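Casual and part-time housekeeping attendants – Foro Guest House and Clulik Flats

Applications close at 5 p.m. on the last working day of August

Zonisov Accommodation looks after short-stay rooms at two addresses. Foro Guest House has 16 bedrooms over two floors. Clulik Flats is a block of self-contained units a short walk down the hill. We are hiring housekeeping attendants for both, to start in September when the spring bookings pick up.

The work is mostly bed making and linen. Attendants also clean bathrooms, dust, vacuum and restock the tea trays, but beds take up the largest part of each shift and they are what we train people on first.

What you will do

Strip used beds and take the linen down to the laundry room on the ground floor. Check each piece for stains and tears before it goes in the trolley. Stained pieces go in the marked tub, torn pieces go on the mending shelf.

Make up beds with clean linen to the standard in the room folder. Fitted sheets are pulled smooth from the head end first, then the foot. Covers hang evenly on both sides. Pillow openings face away from the door.

Clear the bed before you start. Guests who are staying more than one night often leave clothing, chargers, books and other belongings on top of the covers. These are folded or stacked and placed on the chair or luggage rack, never in a drawer or wardrobe where they could be missed. Anything found after a guest has checked out is bagged, labelled with the room number and taken to the front desk.

Open the curtains and air the room while you work. Wipe the sill and the top of the headboard. The upholstered headboards are brushed or vacuumed with the soft head, and no spray is used on them.

Report faults on the sheet behind the laundry door. That includes loose curtain hooks, blown bulbs, dripping taps and worn carpet.

About the linen

We don't use plain white hotel linen. The owners have always preferred coloured and patterned bedding, and guests mention it often. It does mean an attendant has to learn which pieces go together. Patterned sheets are stored by bed size and then by colour, and covers are kept on a separate shelf. When a set has been mixed up in the wash, it is the attendant's job to sort it out before it goes upstairs.

New starters usually find this the slowest part. By the end of the second week most people know the shelves well enough to pull a full set without checking the labels. One of the beds you could be asked to make up has a light grey sheet printed with small red cherries, and pink floral bedding along one side.

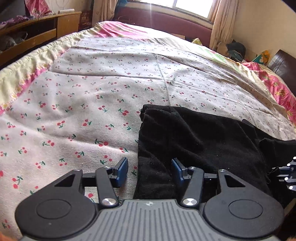 Mwaipopo, replying to last year's notice, asked whether patterned sheets are harder to work with than white ones. In my last job everything was white and you could see a crease or a mark from the doorway, the message went on. With a busy print I would be worried about missing something, and I'd want to know how long you give people for each bed.

Marks can be harder to see on a print, so we ask attendants to look over the sheet twice: once when it comes off the shelf and again when it is on the mattress. Do it with the curtains open. We don't time individual beds. Rooms are allocated by the shift, and the list is shorter on days with a lot of full changeovers. New starters have a shorter list for the first month as well.

Hours and pay

Shifts run from 9:30 a.m. to 2:30 p.m. Casual staff are offered two to four shifts a week. Part-time staff have a set roster, posted a fortnight ahead. Everyone works some weekends, and we try to share these out fairly.

Pay is at the award rate for the classification, with the usual loadings for casuals and for weekends and public holidays. Super is paid on top. Training shifts are paid in full. You get a half-hour meal break, and there is a staff kitchen with a fridge, microwave and toaster.

We supply gloves, cleaning products and two work shirts. You will need your own dark trousers and closed shoes with a non-slip sole.

What we are looking for

Previous housekeeping work is useful but not required. We have hired people from aged care, retail and school canteens, and people who had been out of paid work for some years. You do need to be able to:

– be on your feet for a full shift and use the stairs, as Foro has no lift
– lift the corner of a mattress and push a loaded linen trolley
– follow a written room list and tick it off as you go
– work alone for part of the shift and with a partner for the rest
– leave guests' belongings as tidy as you would want your own left

A police check is required before your first shift. We pay for it.

If you have a back, shoulder or wrist condition, tell us when you apply. Some rooms have lower beds than others, and lists can often be arranged to suit. Bed making in pairs is available on request.

How to apply

Send a short letter and a resume to the Zonisov office, or drop them at the Foro front desk between 10 a.m. and 4 p.m. The letter can be handwritten. Please keep it under 400 words and tell us:

– which days you can't work
– whether you prefer casual or part-time
– whether you would work at Foro, Clulik or both
– the earliest you could start

Put reference 1291 at the top of the letter. Postal applications should reach us by the closing time.

We will ring shortlisted applicants in the first week of September. The interview takes half an hour and includes a walk through the laundry room and one made-up bedroom. You won't be asked to make a bed at the interview. A paid trial shift follows for those we want to take further, and you will work it alongside one of the current attendants.

Applicants who miss out this time can ask to stay on our list for the summer holidays, when we usually need extra casuals at Clulik.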